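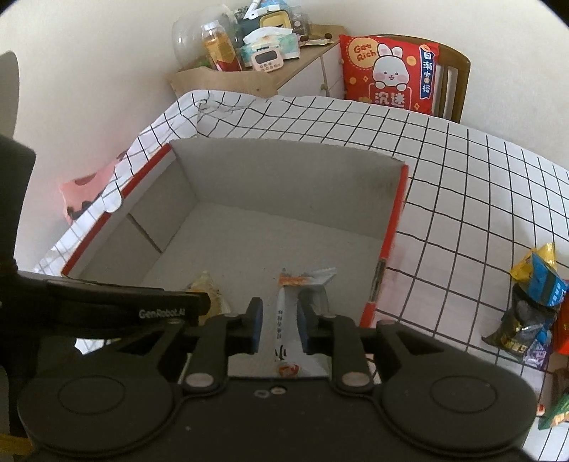 Im Berichtszeitraum ging es bei Kendel vor allem um die Frage, welche Greifgeräte wir für die zweite Projekthälfte beschaffen und was davon im bewilligten Rahmen bleibt. Die Aufnahmen mit handgeführten Greifern laufen weiter, derzeit mit kleinen Snackpackungen und einem flachen, offenen Karton auf dem Tisch. Folienverpackungen mit gecrimpten Rändern, wie die weiß-silberne zwischen den Fingern, bleiben im Aufgabenkatalog. Die blauen Kontaktpads an beiden Fingern führen wir ab sofort als Verbrauchsmaterial mit eigener Kostenzeile. Im ursprünglichen Antrag waren sie unter »Kleinteile« mitgerechnet, das war zu knapp.

Stand der Mittel

Für Geräte und Zubehör stehen bis Projektende noch 3684 Euro zur Verfügung. Davon sind 875 Euro für Ersatzfinger und Gelenkteile gebunden, das Angebot der Firma Briggs liegt vor und gilt bis Ende Oktober. Weitere 500 Euro haben wir für Pads, Schrauben und Kabel zurückgestellt. Der Rest ist nicht verplant. Eine Umwidmung aus dem Posten Reisekosten beantragen wir vorerst nicht.

Beschaffung

Verglichen wurden zwei Wege: Kauf eines weiteren Greiferpaars oder Miete über Tendel. Die Miete ist über die verbleibende Laufzeit günstiger, deckt aber keine Schäden an den Fingern ab — und gerade dort fallen bei uns die Reparaturen an. Wir schlagen deshalb den Kauf vor, sofern der Preis innerhalb der freien Mittel bleibt. Gillberg hat ein Angebot zugesagt, es fehlt noch die Angabe zur Lieferzeit. Tendel bleibt als Ausweichlösung im Gespräch.

Für die Pads bestellen wir eine Packung mit 30 Stück. Ob sie bis zum Frühjahr reicht, lässt sich nach den bisherigen Aufzeichnungen nicht sicher sagen. Der Wechsel wurde anfangs nicht protokolliert, das ist inzwischen geändert.

Offene Punkte

Die Wartung der stationären Arme ist im laufenden Haushalt nicht enthalten. Wir haben sie in die Planung für das Folgejahr aufgenommen, ohne Betrag, bis Briggs die Pauschale bestätigt. Ungeklärt ist außerdem, ob die Versicherung des Standorts Kendel auch für gemietete Geräte gilt. Die Anfrage läuft.

Verpackte Lebensmittel als Aufnahmeobjekte rechnen wir weiter über Sachmittel ab. Die Belege werden gesammelt eingereicht, beschädigte Packungen werden ersetzt und nicht gesondert aufgeführt.

Wir bitten um Rückmeldung zum Kaufvorschlag bis Freitag, 12 Uhr. Danach geht die Bestellung der Ersatzteile hinaus, über das Greiferpaar entscheiden wir nach Eingang des Angebots von Gillberg.

Seite drucken | Per E-Mail senden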